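Haridari should leave the goalkeeper alone and buy a centre-half
11 Jan 2025

The window has been open for a while now and Haridari have done nothing with it. That may be sensible. It may also be that they are still arguing about the goalkeeper, which is what I keep hearing, and if so they are arguing about the wrong player.
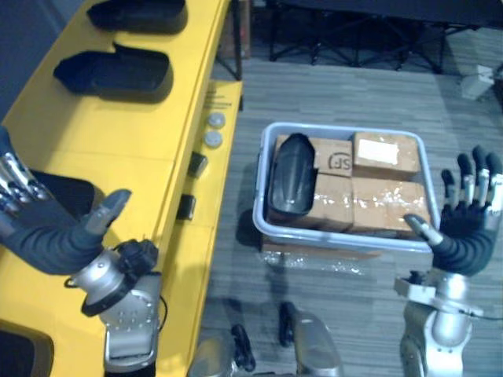

Bogdan Ardeleanu has had a poor run. He dropped a cross against Cozma and he was slow off his line for the second goal at Telell. People remember those. They are less good at remembering the August games, when he kept a side with no shape in matches it had no business drawing. He is the same keeper he was then. The difference is what is in front of him.

Since Nelu Ilie did his knee, Haridari have played with a left-back at centre-half and a holding midfielder who drops in next to him when things get tight. Things are always tight. The full-backs no longer go forward, so the wide men come deep to fetch the ball, and by the time it reaches the striker he has two defenders on him and his back to goal. One injury has bent the whole team out of shape.

Watch where the chances against come from. Teams have stopped trying to play through Haridari. They put the ball into the space behind the stand-in centre-half, run at it, and wait for a corner or a free kick. Kimau did it all afternoon and won without having to play very well. Changing the man in goal does nothing about that.

Then there is the money. A keeper good enough to be a clear step up on Ardeleanu will cost a fee, and he will want a long contract. A decent central defender can be had on loan until the end of the season. Half the clubs above us have one sitting in the stand every week, fit and bored. He does not need to be quick and he does not need to pass it forty yards. He needs to head it, talk to the people either side of him and stay on the pitch.

I would go further and say that selling Alcides Cusi to pay for a goalkeeper would be a bad mistake. I know there has been interest. I know he goes missing away from home, and he can be maddening when he takes a third touch with a man free outside him. But he is the only player at the club who makes a defender turn round. Take him out and you have a safer team that scores even less, and a draw every week will not keep anyone up.

The other argument I hear is that we should trust the youngsters. I like the youngsters. Two of them should be on the bench every week and one of them could start at right-back tomorrow. Centre-half is a different job, though, and a relegation fight is a rotten place to learn it. Put an eighteen-year-old in there against Cozma's front pair and you could set him back a year.

Crowds are already dropping. The ground used to get 4,000 for an ordinary league match, and anyone who stood on the open side at the last home game could see it was well short of that. Supporters will put up with losing if they can see what the club is trying to do. At the moment they are being asked to guess.

So get the loan done, and get it done before the Telell return match – there are points in that one for a side with a proper back line. Put the holding midfielder back in midfield, where he was one of the better players in the division. Let the full-backs run again. Tell Ardeleanu the shirt is his until the spring and stop briefing people that it isn't.

If he is still dropping crosses in March with a real defence ahead of him, I will write the other column. The summer is the time to buy goalkeepers anyway, when there are more of them about and the selling clubs are in less of a position to name their price.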